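Search this site
Type and press enter
Go

Getting along with a front loader: what I've picked up on wash days

I grew up with a top loader, the sort you flung things into from across the kitchen, and when we moved to Lokthorpe and I got my first front loader I treated it exactly the same way. Big mistake! Within a winter it smelled like a pond, the towels smelled like a pond, and I was rewashing things I'd only just hung up. So what follows is everything I do differently now, in no particular order, with the odd digression (sorry, I can't help it).

Start with the rubber

The grey rubber ring round the door is where nearly all the trouble lives. It has a fold in it, and that fold collects water, fluff, hair grips, coins, bits of tissue and once, in my case, a whole baby sock that had gone missing the previous spring. Pull the lip back gently with your fingers and have a look along the bottom. If there's black speckling, you want to get at it before it goes into the rubber for good.

I use an old flannel wrung out in warm water with a squirt of washing-up liquid, and I go all the way round, front and back of the fold, then again with a dry cloth. It takes less time than boiling an egg. I do it after the last load of the day, and if I forget I do it next time and don't fret. Some people use bleach, well watered down, and I have done that too when it was bad, but then I run an empty rinse straight after so nothing of mine comes out with pale blotches. Never mix bleach with vinegar, or with any other cleaner for that matter. Open a window and stick to one thing at a time.

Leave the door alone (open, I mean)

When the washing's out, the door stays open. Wide for an hour or so if there's room, and then on the latch overnight. If you've got small children or a cat, please don't leave it wide and walk off - check inside before every single wash, and keep the door shut when they're loose in the room. My sister-in-law's cat loves a drum. I always put my hand in and feel right to the back, which also finds the odd sock stuck to the top.

Same goes for the detergent drawer. Pull it right out now and then (most have a little tab you press down at the back) and wash it in the sink with a bottle brush. The slot it came out of gets grim as well, especially the roof of it, where the water comes down. An old toothbrush does that nicely.

The basket goes right under the door

I used to carry wet washing in my arms to the airer and drop half of it on the way. Now the basket gets parked on the floor tight up against the machine, under the open door, and everything gets pulled forward and falls straight in. A low rectangular one is best because it tucks in underneath and you aren't lifting things up and over a high rim. Plastic for me every time. I had a lovely wicker one from a shop in Lorngate and the damp turned the bottom of it furry, so that's now full of wellies in the porch. You can get plastic ones moulded to look like a weave, and they've got holes for the air, and you can rinse them in the shower when they get dusty. 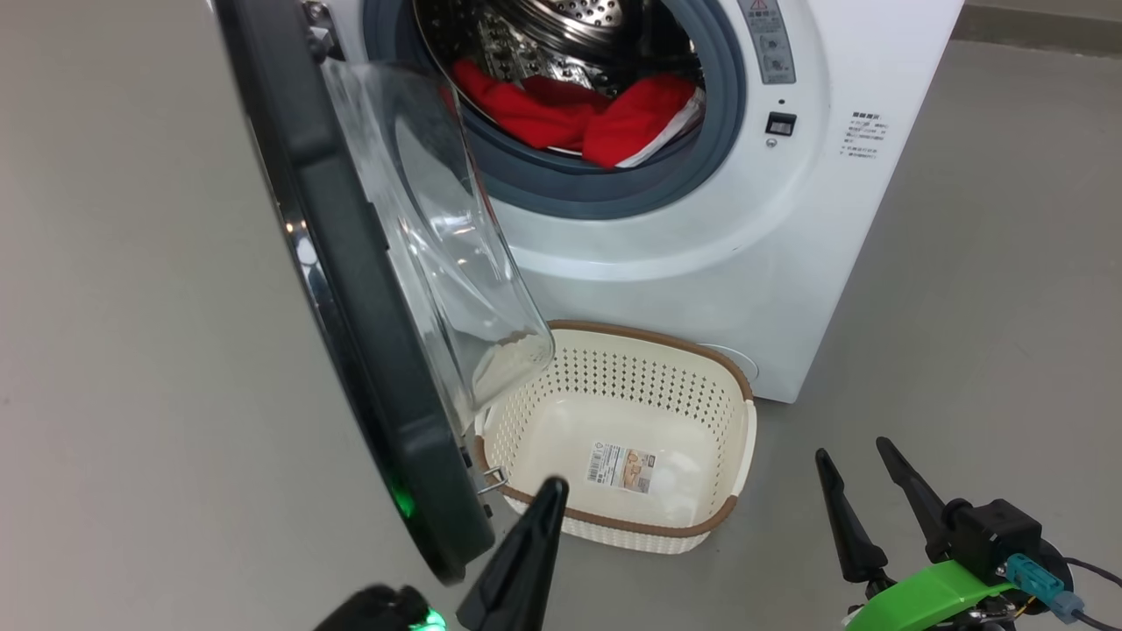 Reds get a load of their own in my house, at least for the first few washes, and I don't care how small the load looks. Anything red with white on it, a stripe or a trim or a collar, is the worst of the lot, because it can spoil itself without any help from the rest of the basket. Wash it cool, inside out, and get it out the minute the machine clicks. It's sitting about in a damp heap that does the damage, I'm convinced of it. I've had a pink edge appear on something that went through the wash perfectly well and then spent the afternoon bunched up in the drum while I was at the dentist.

To find out whether a thing is going to run, wet a bit of the inside hem and press it between two sheets of white kitchen paper. Any colour on the paper and it's washed alone. If the worst has happened already, don't dry it! Once the dye has dried in you'll have a much harder job. Put it straight back through on its own, cool, with a colour-safe stain remover, and cross your fingers.

How full is full?

Put your hand in on top of the clothes, flat, and there should be room for it to stand upright between the washing and the top of the drum. For a cotton wash, that is. For anything delicate or slippery I go half full at most. But do watch out for the opposite as well: one bath mat all by itself will clump on one side and the machine will bang about like a skip lorry, or give up on the spin altogether. Throw a couple of towels in with it for balance.

I weighed a load once, just to be nosy, by standing on the bathroom scales with the basket and then without. What I'd been calling "a small one" was over 5 kilos! So I use less powder than I used to but I've stopped pretending my loads are small. Too much powder is a worse crime than too little, mind you. If your rubber ring feels slimy, or there are suds still on the glass at the end, cut the dose down and see how you go.

The little round cap at the bottom

Lots of front loaders have a round cap or a flap low down on the front, and behind it there's usually the pump filter. I lived with my first machine for years without opening it. When I did, I found a hair bobble, two screws, 20p and a sort of grey felt I don't want to think about. Check your booklet first, as some do it differently, but the way I go about it is this. Machine off at the plug and completely cold. Basket moved well out of the way. An old towel folded along the floor, and a shallow roasting tin (one you no longer roast in) pushed up under the cap. Turn it slowly, a bit at a time, and let the water dribble out, tightening it again whenever you need to empty the tin. There's always more water than you think.

Rinse the filter, poke a finger gently round the hole for anything left behind, and screw it back properly tight. Then run a short rinse and keep an eye on the floor. I do mine in January and again whenever the school summer holidays start, mostly because those are the times I remember.

The hot empty wash

Once a month I put the machine on its hottest cotton wash with nothing in it except a scoop of ordinary powder. If you wash everything cool, as most of us do these days, it really needs this. Some machines have a drum clean setting, so use that if you've got it. I wipe the glass afterwards while it's still a bit warm (not hot!) and the bloom comes straight off. While I'm down there I give the front a wipe as well, with a cloth that's barely damp, and go easy round the buttons.

Odds and ends

Zips up, bra hooks fastened, pockets out. Tissues are the enemy of all mankind.

Shake things as you take them out and half your ironing vanishes. Shirts especially - a good hard snap by the shoulders.

Keep a jam jar on the shelf for what comes out of the drum. Ours pays for a bag of chips every so often.

If the glass has gone cloudy, try a cut lemon on it, then wipe it off well with clean water.

Next time I'll have a go at airers and where to put them, as I've had some strong opinions sent in about radiators.

Last updated: January

Contact | Copyright | Back to top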